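Catégorie : Carnet d'atelier — Mobilier, Saturday's notes

Samedi, 9 h passées. Reprise du meuble blanc Grendon, celui au grand plateau arrondi. Je l'avais laissé en plan depuis janvier et je me rends compte que mes croquis ne valent rien : j'avais dessiné deux supports identiques, quelle idée !

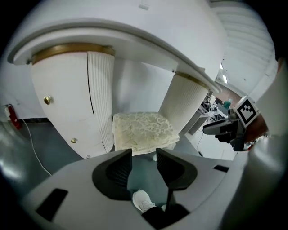 Sous le plateau : colonnes cannelées et bagues dorées, la plus large à gauche.

Pour les cannelures, j'ai passé le chiffon sec dans le sens vertical — en travers, ça peluche et on y passe la matinée. Compté large : 70 minutes pour tout le tour, boutons en laiton compris. J'ai noté 436 mm entre les deux supports, à reprendre quand même, le mètre glissait.

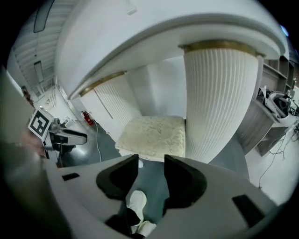
Deuxième sujet, le coussin carré. Je l'aime bien là-dessous, ton crème contre le blanc, c'est doux, mais je me demande si on ne le verrait pas mieux un peu avancé (quelque 19 cm, pas plus). Chez Ó Briain ils proposent un tissu uni, moi je garde les feuillages !
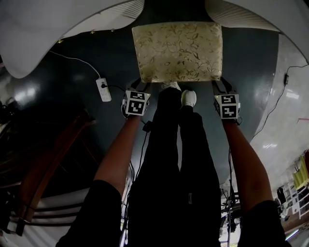
Carnet de l'atelier Tidel — rédigé par l'établi du fond

Reste le sol. Foncé et brillant comme il est, il renvoie toutes les lumières et le moindre fil blanc saute aux yeux. À voir : une goulotte, ou faire passer la rallonge derrière. Je demande le prix lundi et je remesure l'entraxe.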